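Anyone else's craft stash breeding in the night? I sat down on Saturday to finish our summer album, the Buckley pages (all 338 photos of them, send help!), and lost the whole morning to sorting paper instead. I own 80 sheets of plain kraft. Why? 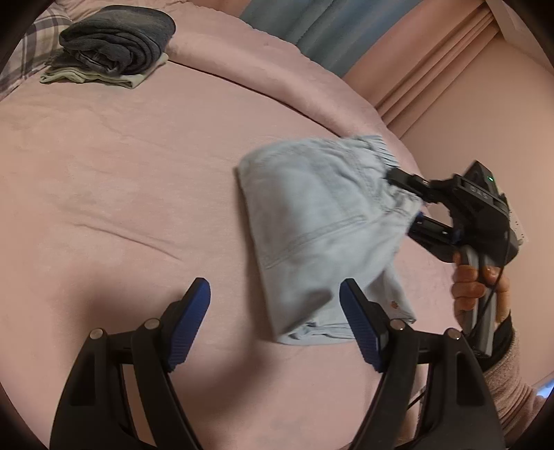
So I've made myself a rule, and it's a simple one: one double page an evening, kettle on, three photos at the most and whatever paper is on top of the pile. My Stellberg trimmer has never worked so hard, and I'm rather enjoying the not choosing. The titles are still wonky, mind you, and I've run out of glue dots again, so the beach pages will have to wait for July.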